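Skurley Laundry Loading, Fault Subset
README for release 2
Last updated: November

Summary

This folder holds the runs from the Skurley laundry task in which something went wrong. The runs that finished cleanly are in the main Skurley release and are not repeated here. There are 13 runs in the subset. All of them were recorded at the Idville room with the same humanoid robot, driven by a remote operator.

The subset was put together for people working on fault detection and safe stopping. It is too small to train a policy on and was not selected for that.

Task

The robot starts facing the stacked washer. A yellow garment is in the basket on the floor. The operator picks it up with the robot, feeds it through the lower door, and lets go. The run ends when the hand is clear of the door ring. A person on site opens the door before the run starts. Opening and closing the door are not part of the task, and the upper drum is not used.

Each run starts with a look at the machine from the head camera. Use this part of the recording to check that the robot is standing where it should be. If the extinguisher cabinet is out of view on the right, the stance is probably off.

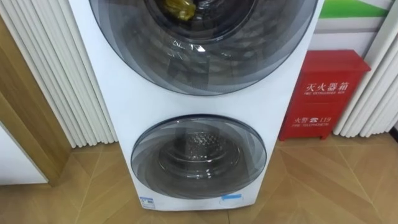 Head camera: the stacked washer, with the fire extinguisher cabinet to its right.

What went wrong

The faults fall into two groups.

Held cloth (7 runs). The operator commands the fingers to open, and the garment stays with the hand when the arm pulls back. The black trim on the garment is stiffer than the rest of it and catches in the gap between the fingers. In most of these runs the garment comes back out over the gasket and falls to the floor. The gripper reports "open" the whole time. If you only read the gripper state, these runs look like successes up to the last few seconds.

Late stop (6 runs). The wrist presses on the door ring, the motor current climbs past the limit, and the arm keeps pushing. The limit was set correctly. The check was reading a filtered current value that lagged behind the real one, so the stop came after the hand had already loaded the ring. Nothing was broken in any of these runs. The washer had moved on the floor by the end of one of them. 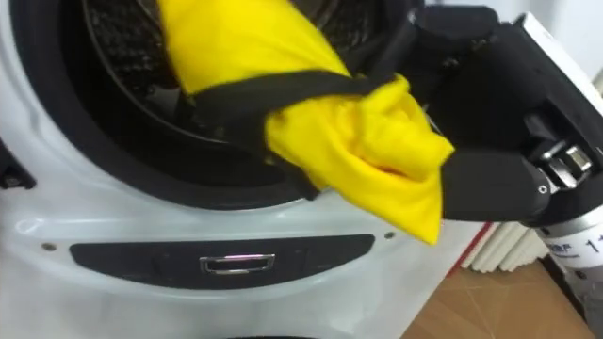
Genalyn Malabanan disagreed with the split when she read the draft of this file. Her view was that the two groups share a cause: a hand that can't let go of the cloth gets steered further in to shake it loose, and that is when the wrist meets the ring. She asked for one label with two stages. We kept two labels because the current trace is different in each, and added a field called snag_first so that anyone who agrees with her can regroup the runs.

Stopping and access

The rules below were in force when the runs were recorded, except where noted.

One person holds the stop button for the whole run and does nothing else. Ehsan Kazmi held it for every run in this subset.

Nobody reaches into the drum while the arm is powered. This rule was broken once, when the garment was stuck and someone leaned in to free it. The arm was holding position and did not move. That run is included, with the part showing the person removed. Since then the procedure has been to stop, cut arm power, wait for the light, and then reach.

The path to the extinguisher stays open. The basket may not be parked in front of the cabinet.

Floor cables are walked before each run. The robot is tethered from above, but there are also cables on the floor, and the robot does not sense them.

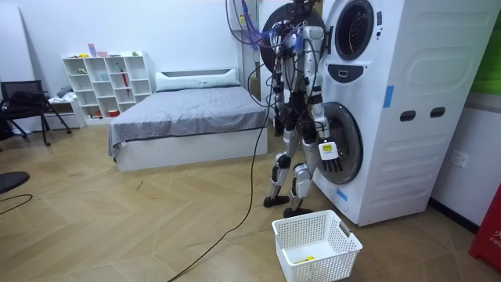

Side camera: robot at the washer, laundry basket on the floor by the machine.

Files

runs/ has one folder per run. Each contains the head video, the side video, joint positions, motor current (raw and filtered), and gripper state.

labels.csv has one row per run: run name, fault group, snag_first, time of first contact with the ring, time of stop. Times are in seconds from the start of the run.

notes.txt has the operator's remarks, typed after each run and not edited. Some of them refer to the robot as Bautista. That was the name of the control build and it stuck.

Known problems

The side video drifts against the joint data in the longer runs. Align on the first arm movement instead of the file start.

Stop times come from the log, which records when the stop was issued. The arm takes a moment longer to come to rest.

Release 1 had the raw and filtered current columns swapped. Anything computed from that release about the late stops should be run again. Alfredo Macapagal found the swap.

The filter was removed from the stop check after these runs. We have not tested the new check with a stiffer garment, and the held-cloth fault is still open. Covering the gap between the fingers with a strip of tape was tried and the tape peeled.

Contact

Labels and files: Lorna Pascual, Edton
Safety questions: Lovely Panganiban, Edton

6 comments · 2 shares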